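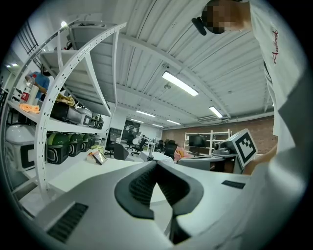 Filed under: Workshop, Things That Broke

So, the gripper. I promised an update and it's taken me far too long, mostly because I was sulking. Back in March it started letting go of things, only now and then, and always the one cup I'd just bothered to fill. I blamed the finger pads (the ridges do get clogged with fluff if you're picking up cloths all day) and cleaned them with a toothbrush. It worked beautifully for a morning, then dropped a mug on my foot.

I went through the whole log, all 2,562 grabs, and found 43 where the fingers thought they were closed and weren't. Every single one came after a long session. The motor was getting warm, the Griso driver board was quietly cutting the current to protect itself, and it never told the rest of the software. No error, no beep, nothing! The Arruda forum had a thread on it from someone in Zoltville with the same board, and their fix was one line in the settings file — it now shouts when it throttles.

I've also put in a 5 minute rest between runs, which is dull but gives me time to make tea. Stimanov are sending 2 replacement boards, and I'll fit one when they turn up. Until then, no glass, no hot drinks, and I'm wearing proper shoes. If yours drops things late in the day, check the temperature before you take the fingers apart like I did. I've still got a screw left over.

We use cookies to remember your preferences. By carrying on reading you agree to this. OK / Find out more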